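Coasters and a mug tray on the same table – is anyone really using both?

Home > Kitchen & Table > Everyday bits

tansy_row
Posted 30/11/2023

I've been told by three separate people now that I need a set of coasters AND a tray for the mugs, and that the two "work together". I'm not convinced. A tray is already a big coaster, as far as I can see. Grey wood-grain table, round brown coasters, mugs that live on a tray at the right-hand side.

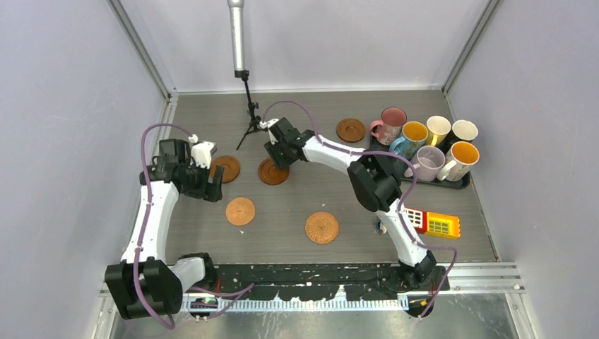
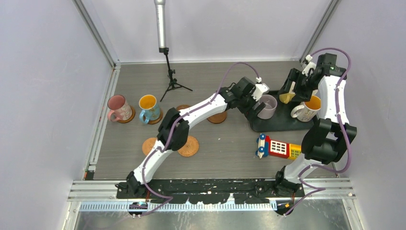 My trouble is with the coasters. They start the day in a stack and by teatime they've wandered all over. The mugs go back to the tray because the tray has a rim and an obvious place. The coasters have no obvious place, so they go anywhere. I'm tempted to get rid of them and keep the tray. Talk me out of it if you can.

gribble57
Keep the coasters. A tray looks after the mugs when you're not drinking from them. A coaster looks after the table when you are. Two different jobs. I did without for a year and have the rings to show for it.

tansy_row
What sort of table though? I keep hearing about rings and it's always somebody's gran's French-polished thing. Mine's grey and I've never managed to mark it.

gribble57
Oak, oiled. So fair enough, mine marks if you look at it. I'd still not risk it.

Postbox Red
I'm with the OP. Coasters are sold to people who already own coasters. I bought the Rondell ones in August after reading a glowing write-up on here and they stick to the bottom of the mug, come up with it, then drop off halfway to your mouth. Makes a lovely noise on a tiled floor.

hobnob_martyr
That's a flat base problem. Mugs with a bit of a foot on them don't do it. Also try a pinch of salt on the coaster, old pub trick.

Postbox Red
I've tried the salt. You get a salty coaster that sticks to the mug.

Lower Etley Lurker
The tray is the thing I'd question. Once the mugs are on a tray they never go back in the cupboard. We had one on the worktop in Etley for seven years and it turned into a shelf for whatever mug was handiest, plus batteries, plus a tape measure. If you have a cupboard, use the cupboard. Coasters take up less room and you can put them in a drawer.

tansy_row
Can, yes. Do you?

Lower Etley Lurker
Most evenings.

gribble57
Most evenings, he says.

quietkettle
Depends on how many of you there are. With one or two people I'd say tray only, and drink your tea with the mug on it or within reach of it. With a houseful you need coasters because you can't all sit round the same tray. The raised rim matters more than the size, by the way. I had a flat one from Lasimier, very smart, and the first time I carried it with anything on it the lot slid to one end.

hobnob_martyr
Was that the slate one? I nearly got that. 20 quid for a flat rectangle.

quietkettle
The very same. It's under a plant pot now and does well there.

marrowfat
Going to disagree with nearly everyone. The wandering isn't the coasters' fault, you've got no holder. Get one of those little upright holders, put it ON the tray next to the mugs, and you pick up a coaster when you pick up a mug. They come back together as well. Tôn do one that fits a standard round coaster and it has lasted us well.

tansy_row
So now it's coasters, a tray and a holder. Next week you'll be telling me the holder wants a mat.

marrowfat
Mine does have a mat, since you ask.

Postbox Red
I rest my case.

quietkettle
To be fair to marrowfat, picking both up from the same spot is sound. You could do it without buying anything: stack the coasters in a corner of the tray and see if they find their way home. If they're still all over the table after a fortnight, you'll have your answer.

tansy_row
That I can try, it costs nothing. I don't believe for a moment that it'll work, because the stack will end up with a mug on top of it and then you're moving a mug to get a coaster to put a mug on. But I'll do the fortnight.

gribble57
Two stacks?

tansy_row
No.

Lower Etley Lurker
Cupboard and drawer. I'll keep saying it.

marrowfat
If you do chuck the coasters, don't bin them. They're good under wobbly table legs and for standing the oil bottle on. I'd have them off you if you were nearer.

tansy_row
They're staying for the fortnight, then I'll post how it went. Rondell ones are not being considered, thanks Postbox.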